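Menholm Bedding and Clothing Fund
Progress report to the Plarnitz Trust
Period: second half of the grant year
Prepared by Gerardo Mazza, August 4, 2018

1. Summary

The grant pays for a service that supplies bedding and everyday clothes to households moving into unfurnished housing in Menholm. In this period we served 56 households against a target of 60. Spending is within budget except for van repairs, which are covered in section 4. We are asking for one change to the agreed plan, set out in section 5.

2. Households served

Referrals came mostly from the housing office and the two clinics. The shortfall of four households came early in the period, when the housing office changed its referral form and several requests were sent to an old address. Remo Marino found the problem when he called the office about something else, and the forms have come to us directly ever since. We do not expect it to happen again.

Of the households served, 26 had children under school age. That is more than we planned for, and it put pressure on our stock of crib and twin bedding. We moved money from the towel line to cover it, as allowed under the grant terms.

Each household gets sheets, pillows, a comforter for each bed, and clothes picked from a size sheet they fill out at referral. Delivery is made within a week of referral where we can. The longest wait in this period was 11 days, for a family whose move-in date changed twice. 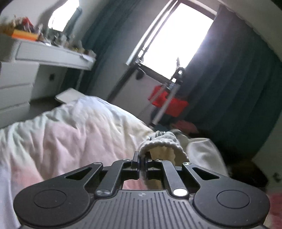 We called households a few weeks after delivery to ask what had been useful and what had not. Comforters were the item people mentioned most. The most common complaint was about fitted sheets that were too shallow for the mattress, and we have stopped accepting those. Several people also asked for long sleeves over short, even in warm weather, for work.

3. Stock and storage

The storage unit on Ferri Street now has shelving on three walls, and the roof leak reported last time has been repaired by the landlord at no cost to us. We lost one carton of blankets to damp before the repair was made.

We received 400 donated items of clothing. Sorting them takes longer than we budgeted for. A good share of donated clothing needs mending or has stains that do not come out, and we pass that on for rag recycling. Light-colored items are the hardest to judge under the lights in the unit, so they are now checked near the door in daylight.

Laundry is still done by Sodent under the contract you approved. Turnaround has been good. They lost a bag in the spring - it was found and returned - and they now use numbered tags.

The order of work for incoming clothing is now:

Check for stains, tears and missing buttons, front and back, including the cuffs and collar.

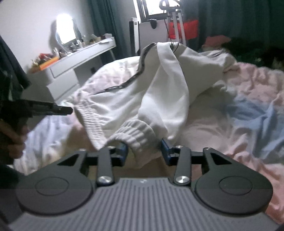 Wash, dry and fold, then label with the size and store by size, not by type.

Enter the item in the stock list the same day.

4. Budget

Staff, laundry and storage costs are on plan. Van repairs ran over after the clutch had to be replaced. The overspend was met from our own reserves and is not charged to the grant. A full statement is attached.

5. Request and next steps

We ask to move the unspent part of the training line to crib and twin bedding. The overall total would not change. If you agree, we would like to place the order before October, when referrals usually rise.

Remo will take over the follow-up calls from me next month. Please send questions about the stock list to him and questions about the budget to me.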